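Category: Student Projects / Workspace Studies

4.2 Desk Items and Surface Use

The second part of the project dealt with shared desks that hold both food items and stationery. The Randcombe layout guide, used in our course, treats these as separate zones. In practice the two are mixed, and the aim was to find out how much working surface is lost as a result.

The survey ran through February and produced 703 item records from 18 desks. Each record lists the item, its zone and its distance from the front edge in centimeters. Items under 2 cm in length were left out. Michalis Kokkinos checked 173 of the records a second time, and 54 of these were moved to another zone – mostly pens, markers and tape, which had been entered under "other" in the first pass.

Toasters were the hardest items to place. A four-slot model takes up a large block of surface, and the space next to it tends to fill with small things such as cups and notepads. We recorded the toaster as food zone and everything else by its own type, even where the items touched. Books were entered as stationery whether they lay flat or leaned.

The Tronelside method counts clear space only if a sheet of letter paper fits on it. We kept this rule, although it gives low values for desks with many narrow gaps. Cords were measured along with the item they belong to.
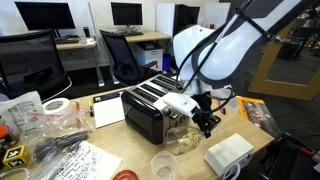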